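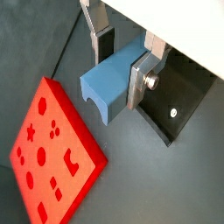 小商户租约法律服务项目：向Rathjen基金的进展报告

本网站使用Cookie来记住您的语言选择。继续浏览即表示您同意我们的Cookie说明。 接受 管理设置

提交单位：Prarkon法律服务中心
项目地区：Motisden，Jandthorpe
报告日期：2025年12月20日

一、本报告的范围

本报告写的是项目从上一份报告到现在的工作。上一份报告是在二月提交的，那时候我们只在Motisden开始了咨询，Jandthorpe的办公点还没有找到。贵基金在回信里提出了三个问题：咨询的质量怎样检查；标准租约文本什么时候可以公开；项目怎样避免和收费律师的业务发生冲突。我们在下面各节里分别回答，不单独再写一封回信。

本项目的对象是租用店铺或者小型工作间的商户，他们通常没有自己的法律顾问。住房租赁不在范围里。有一些人来的时候问的是住房问题，我们把他们介绍给别的机构，也把介绍的去向写进登记表，但是不算作本项目的咨询。

报告的财务部分按照资助协议单独提交，在这里只写和工作安排有关的几点。

二、咨询工作

Motisden的咨询点现在稳定开放。商户可以预约，也可以直接来。我们原来的设想是多数人会预约，实际情况正好相反，多数人是在收到房东的通知以后当天就来，手里拿着通知和租约，有时候只拿着通知。因此我们改变了值班的方式：以前上午留给预约，下午留给直接来的人，现在全天都先接待直接来的人，预约的时间排在开门以后的第一个小时和关门以前的最后一个小时。这个改变以后，等候的时间短了，但是写咨询记录的时间也少了，有一些记录要到第二天才写完。我们认为记录晚一天可以接受，晚得更多就不可以。

咨询的内容集中在几类问题上。最常见的是续租条款。很多租约写着承租人“有权优先续租”，可是没有写续租的租金怎样决定，也没有写承租人应该在什么时候提出。商户以为自己有一个确定的权利，房东以为这只是一句客气的话。我们的顾问在这种情况下先请商户把他和房东之间的来往信件和短信都找出来，再判断双方有没有在别的地方谈过租金。如果有，续租的要求就比较有力；如果没有，我们一般建议商户尽快用书面提出续租，并且在信里写明一个具体的租金数目，让房东不得不回答。

第二类是押金。押金的争议金额常常不大，但是商户很在意，因为他们要用这笔钱去付下一个地方的押金。争议的原因差不多总是一样的：交房的时候没有做书面记录，退房的时候双方对房屋原来的样子说法不同。对于已经发生的争议，我们能做的比较有限，主要是帮助商户写一封清楚的要求退还的信，列出金额、日期和依据的条款。对于还没有退房的商户，我们给他们一张退房检查表。

第三类是维修费用的分担。这里的困难在于租约的用词。“日常维修”“结构维修”“正常损耗”这些词在不同的租约里意思不一样，有的租约在同一页里就用了不同的意思。我们整理了一份对照说明，把这些词在Motisden常见的几种租约版本里的含义放在一起，供顾问内部使用。这份说明还不适合公开，里面有一些判断是我们自己的看法，没有经过充分的讨论。

第四类是转租和转让。商户要把生意卖给别人，买方要继续用同一个店面，而租约要求房东书面同意。问题是租约往往没有写房东可以用什么理由拒绝，也没有写房东应该在多长时间里答复。我们遇到一些情况，房东没有拒绝，也没有同意，一直不回信，买方等不了就离开了。在这类咨询里，我们的顾问现在会建议商户在买卖合同里加一个条件，把房东的同意作为合同生效的前提，同时规定双方等待的期限。这个做法不能让房东更快地答复，但是可以避免商户两边都承担责任。

还有一类问题是我们在申请书里没有预料到的：物业服务费。租约把服务费写成“按实际分摊”，商户每年收到一张账单，上面只有一个总数。商户问我们，他有没有权利看明细。答案取决于租约，多数租约没有提到。我们帮助商户写信要求明细，得到明细的比例比我们想的要高，很多管理公司收到正式的信以后就把账目寄来了。也有管理公司回答说账目属于商业秘密，对此我们正在研究可以怎样回应。

三、咨询质量的检查

贵基金问到质量怎样检查，我们把现在的程序写在这里。

每一次咨询以后，顾问填写一份记录，内容包括商户提出的问题、顾问看过的文件、给出的建议，以及建议里有哪些地方不确定。最后一项是后来加上的。开始的时候顾问不太愿意填，他们觉得写下不确定的地方会让人认为他们准备得不够。我们在内部会议上讨论过这件事，说明了这一项的用途是帮助第二位顾问复查的时候知道应该看哪里。现在这一项大部分记录都有填写。

复查由没有参加那次咨询的顾问来做。不是所有的记录都复查，复查的是两种：涉及商户可能失去店面的，以及顾问自己要求复查的。复查的意见写在同一份记录的后面，不另外建立文件。如果复查的顾问认为原来的建议需要修改，由原来的顾问打电话给商户，说明修改的内容和原因，电话的时间也要登记。

我们必须如实报告，复查曾经发现过一个比较重要的错误。顾问把租约里的通知期限从信件寄出的那天开始计算，而租约的定义条款写的是从收到的那天开始。这个错误在期限到来以前就被发现了，商户没有受到损失。事后我们把通知期限的计算方法做成一页纸，贴在每一个咨询台旁边，并且在记录表里增加了一格，要求写明期限从哪一天开始算、依据是第几条。

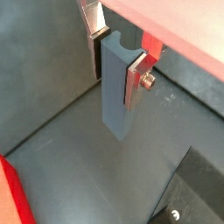 除了内部复查，我们也征求商户的意见。咨询结束一段时间以后，我们给商户寄一份很短的问卷，问他有没有照建议去做，没有做的话是什么原因。回答里有一个情况反复出现：商户同意我们的建议，可是没有寄出那封信，他担心和房东的关系变坏。从法律的角度看，这封信没有坏处；从商户的角度看，他每个星期都要在楼道里遇到房东。我们的顾问以前把重点放在信的内容是否准确，对语气注意得不够。现在我们为同一封信准备两个版本，一个比较正式，一个比较温和，两个版本在法律上的效果相同，由商户自己选择。大多数人选择温和的版本。

四、标准租约文本

标准租约文本的目的，是让双方在没有律师的情况下也可以签一份完整的、读得懂的租约。文本由我们中心起草，读者是普通商户和拥有少量房屋的房东。

现在的草稿一共有14条。第一稿比这个长得多，我们在试读以后删去了很多内容。试读的方法是请商户在我们面前读一条，然后用自己的话说出这一条的意思。说错了，我们就改写，改写以后请另外的商户再读。这个方法很慢，但是比我们自己在办公室里猜要可靠。有几条改写了很多次，其中最难的是关于房屋毁损以后租金怎样处理的那一条。法律上的情况比较多，每一种情况都要写，写全了就读不懂。最后我们把这一条分成正文和附注，正文只写最常见的情况，附注写其他情况并且提醒双方应该寻求意见。

租约的用语方面，我们做了几个决定，在这里说明，也请贵基金指出是否合适。第一，我们用“房东”和“商户”代替“出租人”和“承租人”。有同行认为这样不够严谨，我们在定义条款里写明了两个词的法律含义，认为可以解决这个问题。第二，所有的期限都用天数，不用“合理期限”或者“及时”。第三，凡是需要双方填写的空白，旁边都有一句说明，告诉读者如果不填会有什么后果。

争议解决的条款花了我们不少时间。原来的草稿直接规定由法院处理。后来有房东提出，小额的争议去法院不合算，希望先有调解。我们同意这个意见，现在的草稿规定双方应该先尝试调解，调解不成再去法院，并且写明申请调解不影响任何一方在紧急情况下向法院请求临时措施。我们没有写仲裁。仲裁的费用对这类租约来说偏高，而且很多商户签字的时候不了解，签了仲裁条款以后一般就不能再去法院。如果双方明确希望仲裁，他们可以自己加上，我们在附注里写了需要注意的地方。

文本原来计划在本期结束以前公开，现在没有做到，这是本期最主要的延误。原因有两个。一个是试读比计划用了更多的时间。另一个是我们在Jandthorpe了解到，那里的店铺有相当一部分是按照营业额计算租金的，而我们的草稿只考虑了固定租金。如果不加上按营业额计算的选择，文本在Jandthorpe的用处就很小。我们决定先补上这一部分再公开。补充的条款已经写出初稿，正在做试读。初稿里最需要小心的是“营业额”的定义：退货怎样扣除，网上的订单算不算，商户替别人代收的款项算不算。这些如果不写清楚，以后一定会有争议。

五、Jandthorpe办公点

Jandthorpe的办公点已经开放。地点在一栋共用的楼里，和商业街有一段距离，走路可以到。我们本来希望在商业街上，可是那里的租金超出了预算。我们自己签这份租约的时候，也用了我们草稿里的大部分条款，房东同意了，只改了维修的部分。这个经验对我们有帮助，我们第一次从商户的位置上感觉到，在签字以前要求修改条款是一件需要勇气的事情。

这个地方的隔音不太好。咨询的内容常常涉及商户的经济情况，所以我们和楼里商量，重新安排了咨询室的位置，离公共走廊远了一些。在这件事解决以前，比较敏感的咨询改成了电话。

Jandthorpe的来访人数比Motisden少。我们分析有以下的原因：开放时间不长；很多商户不知道我们；还有一部分商户在同一家管理公司的房子里，他们互相商量，由一个人来问，回去再告诉别人。最后这种情况在登记表上只算一个人，实际得到帮助的人更多，但是我们没有可靠的方法来估计，所以不写数目。我们更担心的是转述的时候内容会变。一位商户的租约和邻居的租约看上去一样，附件可能不同。现在顾问在这种咨询结束的时候都会提醒，建议只适用于他看过的那份租约，并且请来问的人告诉其他商户带着自己的文件来。

六、公众信息

我们印制了一份小册子，题目是《签字以前》，印了大约2000份，放在两地的商户登记窗口、银行网点和我们自己的办公点。小册子没有讲法律理论，只列出签租约以前要问房东的问题，以及每一个问题后面可以写下答案的空白。Motisden的登记窗口已经要求过补充。银行网点的情况不一样，有的网点把小册子放在不容易看到的地方，我们去过以后换了位置，过一段时间又回到原来的地方。

网站上的内容更新得比较慢。我们的顾问写文章的时候习惯用完整的法律表达，编辑的时候需要改很多。下一期我们准备改变顺序，由负责接待的同事先写出商户实际问的问题，顾问再回答，而且回答不超过一页。

两地各举行过面向商户的说明会。Motisden的说明会讲续租，Jandthorpe的说明会讲服务费。晚上举行的效果比中午好，餐饮业的商户则两种时间都不方便，对他们我们考虑在下午营业较少的时候到店里去。有一位参加者在会后写信说，说明会里用的例子都是商户有道理，房东没有道理，他自己同时是商户也是房东，觉得不公平。我们认为这个意见是对的，已经修改了材料。

七、和收费律师的关系

贵基金在回信里提醒我们，免费的咨询可能影响本地律师的业务。我们对这个问题很重视，采取了以下的办法。

咨询的范围限于阅读文件、解释条款、给出初步建议和帮助写简单的信件。我们不代表商户出庭，不代替商户谈判，也不起草金额较大的买卖合同。如果商户需要这些服务，我们给他一份本地律师的名单，名单按照姓氏的顺序排列，不作推荐，任何符合执业条件的律师都可以要求加入。我们也不从介绍中得到任何费用。

名单刚开始的时候，有律师担心我们只把困难的、付不起钱的客户介绍过去。经过一段时间，情况有所改善。商户在我们这里已经把文件整理好了，时间顺序也写清楚了，律师接手的时候可以少用时间，一些律师告诉我们这对双方都有好处。当然也有律师仍然不赞成本项目，我们尊重他们的看法，并且继续邀请他们参加文本的讨论。

利益冲突的检查也需要报告。两地都不大，同一件争议的房东和商户都来找我们的情况发生过。规则是谁先来就接待谁，对后来的一方我们说明不能提供咨询，也不说明原因的细节，只给他律师名单。登记系统原来按照人名检查，有时候查不出公司背后的同一个人，现在增加了按照房屋地址检查。

八、人员和经费安排

人员方面没有大的变化。顾问的工作量在Motisden偏重，在Jandthorpe还有余地，所以一部分电话咨询由Jandthorpe的顾问来接。这样做需要他们熟悉Motisden的租约版本，我们安排了内部的培训。

经费方面，差旅的支出低于预算，试读和翻译的支出高于预算。翻译的需要比我们在申请书里写的要多，不少商户可以用本地的语言做生意，但是读租约还是需要母语的帮助。我们请求贵基金同意，把差旅项下没有使用的部分转到翻译项下。总额不变。详细的数目在财务报告里，调整申请的表格也附在那里。

办公设备没有新的购买计划。打印机修理过，费用已经在日常支出里处理。

九、风险

我们看到的风险主要是下面这些。

标准租约文本如果再次延迟，商户和房东对它的期待会减少。为了避免这一点，我们准备在按营业额计算租金的条款完成以前，先把固定租金的版本给少数商户和房东试用，条件是他们同意把使用中的问题告诉我们。

有经验的顾问可能离开。本地律师事务所的报酬比我们高，这个差别我们没有办法消除。我们现在做的是把顾问的经验写进内部说明，使新来的人可以比较快地开始工作。

商户保存文件的习惯短期内不会改变。很多咨询的困难其实在于缺少文件，法律问题本身并不复杂。小册子里有一页讲文件的保存，我们还不知道它有没有效果。

十、下一期的安排

下一期的主要工作，是完成并且公开标准租约文本，包括固定租金和按营业额计算租金的两种版本；延长Jandthorpe的开放时间；把服务费明细的信件范本放到网站上；完成物业管理公司以商业秘密为理由拒绝提供账目这一问题的研究，写成一份简短的意见。

希望贵基金在收到报告以后对以下事项给我们答复：翻译经费的调整；文本试用的安排是否需要事先得到贵基金的书面同意；公开的文本上怎样写明贵基金的资助。关于最后一项，我们的建议是只在封底写一行，以免读者以为Rathjen基金对条款的内容负责。如果贵基金有固定的写法，请把文字发给我们，我们会在排版以前加进去。

Prarkon法律服务中心 | 联系我们 | 隐私说明 | 版权所有，转载请事先取得书面同意 | 返回顶部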